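Wednesday, second half of the packing bench log

Picked up where I left off with the table. The new felt is finally down and I like it a lot more than the bare top. Things stay where you put them, the small boxes don't skate off when somebody leans on the corner, and it's so much quieter! It does hold lint like crazy, so the sticky roller now lives on the hook by the door. Please put it back there.

The rattan screen from the Clandstead storeroom is up too, wrapped along the back and the right side. It took me 20 minutes to get the angle so it doesn't wobble, and I'd rather not do it again — if you need to get behind it, go around by the window and leave the panels alone. The light off the window used to make the clear packaging a pain to look at, and the screen helps a good deal with that.
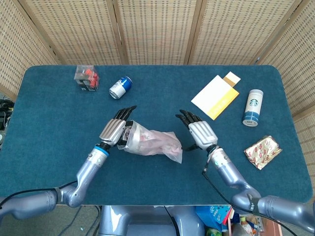
Bench with the blue felt and the screen up. Clear bag across the middle, little clear box with the red items at the far left.

Notes on bags, mostly for me. The clear ones from Trilunov are crinkly and they don't want to stay open, so the opening folds back on itself the second you let go. The Delaunay ones are softer and lie flatter, but they cling to everything in January when the air is dry. We have 35 of the Trilunov left and I'd like to use those up before I open the big carton (3000 in there, so no rush on ordering).

Still to do:
Label the shelf for the small clear boxes
Trim the felt under the front edge, there's a flap
Ask Brerngate if they sell the screen hinges separately, I want 4

Tape gun is jamming again, by the way. I cleaned the blade and it was fine for a bit and then it wasn't. Will look at it tomorrow with better light.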